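4.2 How players talk to a companion who won't stop talking back

I should say up front that I came to this part of the study as a fan first. I've been playing party-based role-playing games since I was a kid, and I always liked the campfire bits better than the fights. So when Teresa Szewczyk asked if I wanted to look at what people do with optional companion dialogue in Bralosico, I said yes before she'd finished the sentence!

Bralosico, for readers who haven't played it, gives you a party of up to 5 characters and a home camp you return to between quests. Each companion has a pool of lines they can throw into a conversation somebody else is having. The writers call these "barks," which annoyed me at first (to me a bark is what a guard shouts when he spots you), but I'll stick with their word. What matters for us is that the player can let a bark play, skip it, or answer it, and answering it opens a small side conversation that gives no reward at all. No gold, no experience, no approval points. You just get to talk.

We had logs from 396 playthroughs, all of them donated by members of the Jevosow forum who had opted in. Declan Doherty wrote the script that pulled out every place where a bark came up, and Zdzisław Nowakowski and I read the side conversations themselves. It was slow work, and we argued a lot. Zdzisław wanted to sort everything by what the player picked. I wanted to sort by who was in the room, as it were, and we ended up doing both, so the coding sheet got wider than either of us would have liked. The version we settled on has 13 codes, down from a first draft that I'm glad is gone.

The pattern that jumped out first was about teasing. Players answered a bark far more readily when it made fun of them than when it praised them. Vũ, the dwarf smith (long name in the lore book, but everyone just calls him Vũ), has a line after the very first errand in which he asks whether the party plans to save the kingdom one chicken at a time. People love this line. They answer it, they reload to hear the other answers, and several of them wrote in the comments box that it was the moment they decided to keep him in the party for good. His compliments, which come later and are pretty well written if you ask me, mostly got skipped.

I don't want to push this too hard. Vũ joins early, and early companions get used more, so some of what we see may be plain habit. Felicja Szczepańska, who read a draft of this section in January, pointed out that the errand joke also lands when the player has nothing else to do. The next quest hasn't opened yet and the camp is quiet. She's right, and it's the reason we went back and split the barks by how busy the quest log was at the time. The teasing effect got smaller. It didn't go away.

Figure 7.

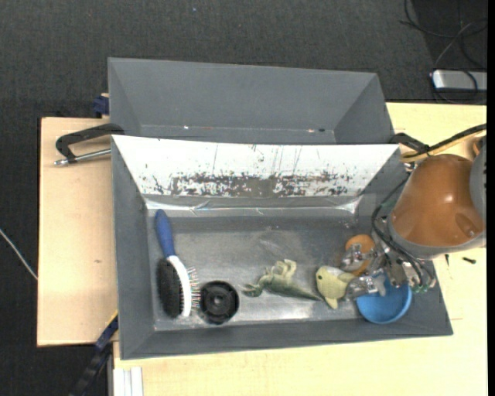

The other thing the split showed us was how often players answer in a voice that isn't their own. I mean that somebody who picks the gruff, practical option in every main quest will turn around and pick the silly one when a companion needles them at camp. We started calling this "off-duty talk" - it isn't a great name, but it stuck. It came up most with the thief, Ongate, whose barks are nearly all interruptions of somebody else's serious speech. Zbigniew Brzozowska thinks players treat these little exchanges as a place to try out a different hero for a minute, knowing that nothing they say will be held against them. I think they're just having fun with Ongate. We may both be right, and the logs can't settle it, as they record the choice and leave out whatever was going on in the player's head.

One wrinkle before I move on to voice acting. The console version shortens some of the side conversations, and the donors didn't always tell us which version they'd played. Where we could work it out from the line numbers, we did. Where we couldn't, the playthrough stayed in the overall counts and was dropped from anything to do with length, including the table in 4.3.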